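Search this site
Enter keyword or title
Search

Product Review: The Nerton Devotional Reader, Second Edition

Prepared for the Resources Office by Sumeya Lemma
10/1/22

The Resources Office reviews materials that member congregations may wish to purchase for worship, study, or private prayer. The present review concerns the Nerton Devotional Reader, a dedicated electronic reading device sold with a library of prayers, psalms, and daily meditations already installed. The office received several inquiries about the device over the summer, chiefly from congregations whose older members find printed prayer books difficult to hold or to read. A unit was purchased at the regular price and used by three members of the review panel through the month of September.

Purpose and contents

The reader is intended for one task, the daily office. It has no web browser, no electronic mail, and no means of adding outside books. The installed library contains the complete Psalter in two translations, morning and evening prayer for every day of the church year, a lectionary, and 158 short meditations written for the publisher by Fedir Palamarchuk and Bit-na Heo. Each meditation is tied to one of the appointed readings and takes about 4 minutes to read aloud at an ordinary pace.

The quality of the meditations is high. Mr. Palamarchuk writes chiefly on the Psalms and the prophets, and his pieces are plain and well suited to reading in a group. Ms. Heo's contributions on the Gospels are more personal and may be better used alone. The panel noted that the Advent meditations are stronger than those for Lent, where the same themes of fasting and restraint return several times with little development. There is no doctrinal matter in the text that would prevent its use in any of our congregations, although pastors should be aware that the prayers for the departed follow the older form and cannot be hidden from the menu.

Setting up the device

Setting the reader up requires the user to choose a translation, a type size, and the calendar to be followed. The printed guide is brief and clear on the first two points. On the third it is less helpful. Two calendars are offered, and the guide names them without describing how they differ. Geum-ok Jang, who tested the device with her weekday prayer group, selected the wrong one and found that the readings did not match the parish bulletin. The choice can be changed later, but only by returning to the opening menu, and all bookmarks are erased when this is done. Congregations should settle the question of the calendar before handing the reader to anyone.

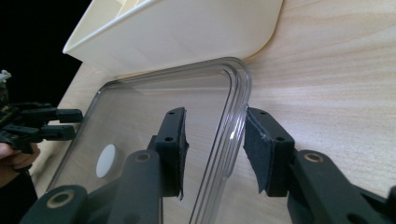

Tray and clear lid on a wooden tabletop.

Reading and legibility

The screen is free of glare in a normally lit sanctuary and remains readable under a desk lamp. Type may be enlarged to a generous size, and the lines reflow properly when this is done, so that the verses of a psalm keep their divisions. Responses are set in bold type. This is a great improvement over the first edition, in which leader and people were distinguished only by a small mark in the margin.

Hebrew and Greek words appear in a few of the meditations and are spelled out in English letters. The panel found two errors in these, both in the meditations for September, and has written to the publisher.

Pages are turned with a raised button on either side of the case. The buttons are firm and make a soft click. In a silent chapel the click is noticeable, and Arsalan Lashari, who used the reader at evening prayer, reported that he came to turn his pages during the hymns. The sound cannot be switched off. Members with arthritis may find the left button stiff, and should try the device before a purchase is made.

Spoken readings

A second voice feature reads the psalms and lessons aloud. The recorded readings of the Psalter are by a human reader and are dignified in tone, with a suitable pause at the middle of each verse. The lessons, by contrast, are produced by a computer voice. Biblical names are frequently mispronounced, and the voice does not pause between the end of a lesson and its closing response. The panel does not recommend this feature for public worship. It may still be of value to persons at home who can no longer read print, and Ms. Jang's group was divided on the matter, two of its members having found the voice perfectly acceptable for private use.

Comparison with similar products

The office has previously reviewed the Vata Pocket Breviary and the Mellar Prayer Tablet. The Vata is a printed book and remains the better choice for those who travel or who prefer to mark their pages with a ribbon. The Mellar offers a larger library and permits the user to add hymnals, but it must be connected to the internet each week in order to display the correct readings. The Nerton needs no connection of any kind once the calendar has been chosen. For chaplains serving in hospitals and similar settings, where a connection is often unavailable, this is a considerable advantage.

Price and support

The reader is sold at $145, with a modest discount on orders of ten or more. The price includes the full library. Future volumes of meditations will be sold separately on a card, and the publisher has not announced what these will cost. A fabric cover made by Shim is available, though it adds bulk and covers the charging port when closed.

Ms. Lashari of the panel's previous term had reported slow replies from the publisher concerning the first edition. The present panel's letter regarding errors in the text was answered within the week, with a promise that both would be corrected.

Recommendation

The Nerton Devotional Reader, Second Edition, is recommended for private prayer and for small groups, with the reservations stated in this review concerning the calendar menu and the computer voice. It is not recommended as a replacement for printed books in the pew. Congregations that already own the first edition and are satisfied with it need not replace it unless legibility of the responses has been a difficulty.

One reader is held at the Resources Office and may be borrowed by any member congregation for a period of up to 3 weeks. Requests should be made in writing by the pastor or parish secretary, and the device should be returned with its charging cord and printed guide.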